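Início > Listas > robotica-clube > Arquivo > maio

Assunto: Re: Tarefa da fruta, proposta para a mostra

Mojtaba Shirazi escreveu:
> Pessoal, juntei os resultados do nosso grupo. São 52 tentativas
> com banana e fruta vermelha, e acho que já dá para inscrever a
> tarefa na mostra como "arrumação autônoma de cozinha". O Gronden
> passou dos 1287 episódios de treino e está estável. Se ninguém
> se opuser, fecho a inscrição antes do fim de maio.

Mojtaba, eu me oponho, pelo menos ao título.

Li a planilha inteira duas vezes. Em 52 tentativas a mesa é a mesma, a cesta é a mesma e a posição inicial quase não varia. Isso mede se o braço aprendeu aquela mesa. Para escrever "cozinha" eu queria ver ao menos outra altura de tampo e outra cesta, de preferência de uma cor que não se confunda com a da banana. O Sulorer, no ano passado, também ia muito bem até alguém trocar a toalha.

Outra coisa: a coluna "sucesso" não diz o que conta como sucesso. Fruta dentro da cesta? Fruta solta e mão recolhida? Encontrei sete linhas marcadas com "ok" e com a observação "caiu depois". Para mim, caiu depois é falha, e o júri vai pensar igual.

Reproduzo as imagens do trabalho para quem não abriu a pasta. A cesta é sempre a amarela. 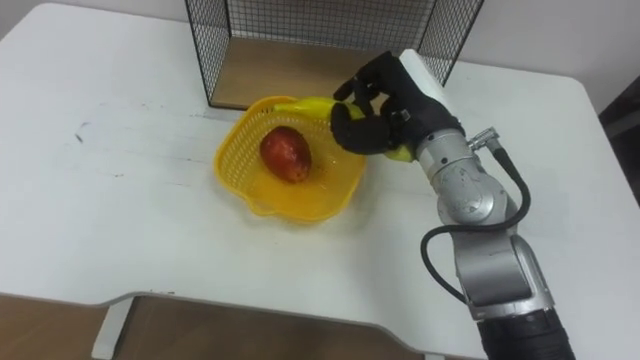 Banana na mão, manga já na cesta. 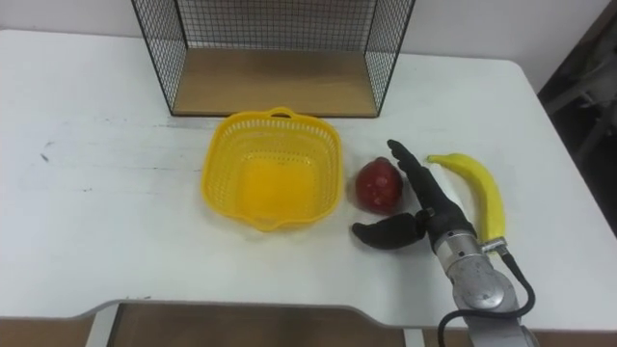
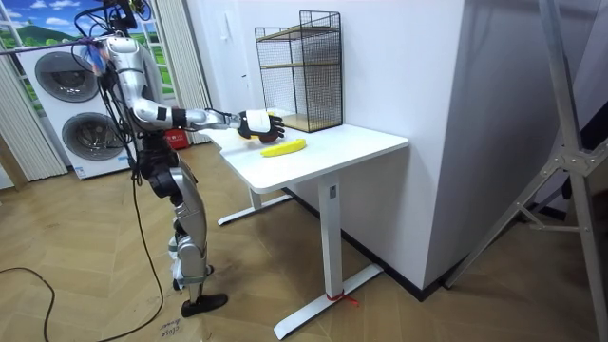
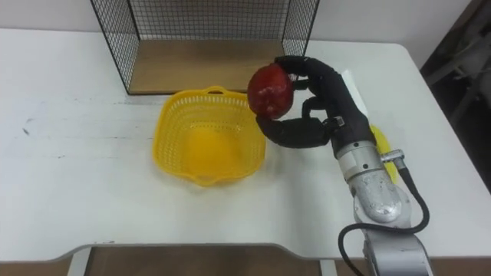 Mão fechada em volta da fruta vermelha, ainda no ar.

Divya Kaimal me respondeu em particular que estou pedindo rigor de tese a um projeto de clube, e que a mostra serve justamente para apresentar coisa inacabada. Pode ser. Mas coisa inacabada se apresenta com nome de coisa inacabada. "Pegar e guardar duas frutas em mesa fixa" é um título feio e correto, e eu assinaria sem reclamar.

Também não entendi a comparação com o Melnyk. Ele foi avaliado com 171 tentativas e com objetos que não tinham entrado no treino. Pôr as duas porcentagens lado a lado na mesma tabela é pedir para levar bronca na hora das perguntas. Tirem a tabela ou repitam a avaliação nas mesmas condições.

Proposta concreta: definir "sucesso" por escrito, refazer a planilha com essa definição e só depois discutir a inscrição. Posso ajudar a rever os vídeos, de manhã fica melhor para mim.

Tahmineh Shojaei

Comentários (3)

Hatem Metwally: Concordo com a definição por escrito. Do título eu até gosto.

Amirhossein Vahidi: As sete linhas são minhas. Marquei "ok" quando a mão soltou dentro da cesta, ninguém tinha combinado outra coisa. Corrijo hoje à noite.

Mojtaba Shirazi: Tiro o Melnyk da tabela. O título fica para a reunião.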